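Workshop notebook — snacks, trays, the table by the window
March, Sunday, started after lunch

Back on the snack problem. For anyone reading this who has been lucky enough to miss it: the break shelf at Jelside has been a heap since the Movdale people moved in with us, and a heap is not a storage system, whatever the Movdale people say. I said in February I would sort it. I was then asked in front of witnesses when in February. So, March.

What I want written down before I forget it:

Emptied the whole shelf onto the long bench first. Mistake. The long bench is where Sullunar is drying and I had to move everything again ten minutes later with my forearms. Two packets of crackers went on the floor and are now a different product. Swept up.

Second attempt, small table. Better. It's the light wood one with the rounded corners, which I have complained about in these pages before on the grounds that you can't clamp anything square to a round corner. For snacks I withdraw the complaint. You can walk round it in a hurry and keep your hip.

Dates. I read every date on every packet. It is slow and you learn things about your colleagues. The oldest item was a tin of mints which had been through the last office move and possibly the one before. Mints binned, tin kept, tin now holds the 3 mm washers. (Label it. I have not labeled it.)

Total cost of everything edible on the shelf, going by the receipts stuffed in the coffee jar: 1,558, which I'm going to leave without a currency because half the receipts are from trips and I was not going to sit there converting them. Large number. We could have had a second vise.

Sorting, first go: by type. Sweet, salty, soup. Fell apart on the rice crackers with sugar on, which are all I'd call them under oath. Also the sweet pile was so much bigger than the others that it was really just the heap again with a title.

Sorting, second go: by size of packet. I liked this one a lot. It looked wonderful. Nobody could have found anything in it, me included, and I had put it there.

Sorting, third go: by how the packet behaves. This is the one I'm keeping, so in more detail —

Stiff things (boxes, tins, tubes) stack and look after themselves. Straight on the shelf, back row.

Flat things (noodle bricks, chocolate) go on edge like records. They need something at each end. Used the two offcuts from the Sedgwick job, which are finally good for something.

Bags. Bags are the trouble. A bag has air in it and opinions. Stand one up and it leans, lean three together and they all go the way of the weakest. Lay them flat and you can only see the top one, so the top one gets eaten and the rest go on into history. Bags need walls.

Hence trays. I tried the deep gray crate from under the sink first and the bags vanished into it. The shallow white plastic ones are right: low enough to see over, sides that flare out a little so you can get your fingers down. Bags go in upright with the front facing you. If the tray is too full they come up together when you pull one, and if it's too empty they lie down. I'd call it full at the point where you can still slide a flat hand in. Fifty-four packets in total over all the trays when I was done, and yes I counted, it's my Sunday.

Loading order that worked: soft bags first along one long side, then the awkward ones, then anything with a bit of stiffness last to hold the rest up. Lower the bag in from above and let the bottom edge land before you let go of the top. If you drop it in, it folds at the waist and stays folded. Sounds obvious. I dropped the first eight.

Front label outward, every time. We can't all read all of them, and that turns out to matter less than I'd feared: people here go by color. Ask for the red one and you will be handed the red one.
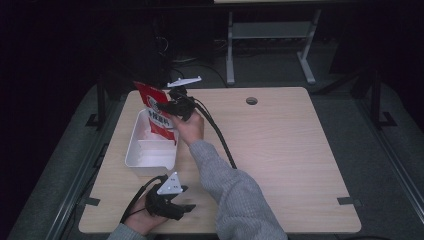 Gergely Csonka

Red bag with the white panel, at the tray. I can't read the characters either but they are big, bold and red, and that will do as a shelf mark. Note how much of the front you get when the bag is held tilted back like that. That's the angle I want them sitting at in the tray, and it's the angle they refuse to sit at unless something is behind them. There's a little ledge or divider inside the tray along the right. I'm going to try the short bags against that side and see if it props them.

Left to do:

Shelf brackets. The left one has a wobble I've been pretending not to notice. Longer screws, or find the stud this time.

Second set of trays, same kind. If the shop has changed the shape I will be unbearable for a week, please plan around it.

Opened packets. No policy yet. Clips were suggested. We had clips, a whole bag of them, and every one is now holding a drawing to a wall. Suggest we take the clips off the drawings, or eat faster.

A rule about putting things back front-outward. I'd rather have a habit than a rule but I've met us.

Finished nearly at five. Shelf looks good. Took one packet of the sugared rice crackers as wages and wrote it on the sheet, so the sheet has one entry, in my handwriting. We'll see by midweek whether anybody else's joins it.

Trays are on the second shelf, bags only. If you've got a box in your hand, go up one.

Comments (4)

benchrat
The flat hand test works, tried it Monday. Your hand or mine though? I got two more bags in than the guy before me.

Movdale upstairs
For the record it was a heap with a system. The good stuff was at the back left and now I can't find it.

lena_k
Where did the mints go?? I was using those

G. Csonka
Read the entry. Tin's on the washer shelf, still not labeled. Back left is now front middle, and I'm sorry for your loss.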